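Stock Control for Small Warehouses
Handout 4: Counting and reordering

Read this before the session on reorder points. Bring a calculator.

1. Why records drift

A stock record is a running sum. Goods received are added, goods issued are taken away, and the figure left should match the shelf. In practice it drifts. Items are put in the wrong place, a box of 30 is booked in as a single unit, or returns go back on the shelf without paperwork. Small errors add up over a year.

2. Full count and cycle count

A full count means stopping all movement and counting everything, usually once a year. At the Flulcombe depot this took a whole weekend each October for some 1,000 product lines. A cycle count covers a few lines each day, so the work carries on. Most firms count fast-moving lines more often than slow ones.

Count first, then look at the record. A person who has already seen the figure tends to find it.

3. Reorder point

The reorder point is the stock level at which a new order is placed.

Reorder point = (daily use x lead time in days) + safety stock

Worked case: Danko brackets are used at 54 a day. Lead time from Murkitz is ten days, and safety stock is 45.

54 x 10 = 540
540 + 45 = 585

An order goes in when stock falls to 585. If the lead time grows and the formula is left alone, the safety stock is used up first and the shelf runs out next.

4. Bins and locations

Every location needs its own code, and every code should lead to one location only. Mixed bins are the main source of picking errors – two sizes of the same washer will end up together sooner or later.
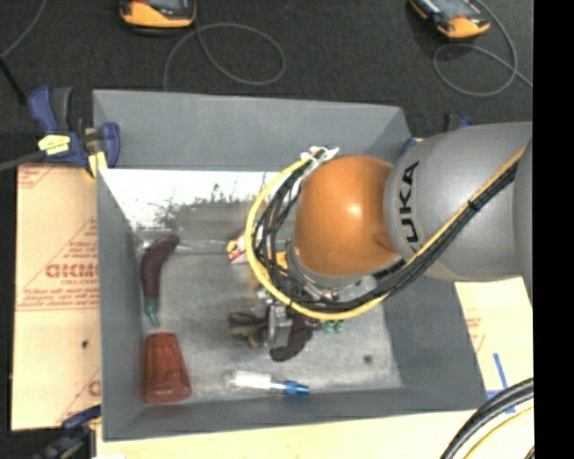
Two-bin systems avoid most of the paperwork. Stock is taken from the first bin until it is empty, then the second is opened and an order is placed. The second bin must hold enough to last the lead time. This suits cheap, steady items such as screws and tape. It does not suit costly parts or anything with a use-by date.

For next time: work out the reorder point for the Tramusix line using the figures on the class sheet.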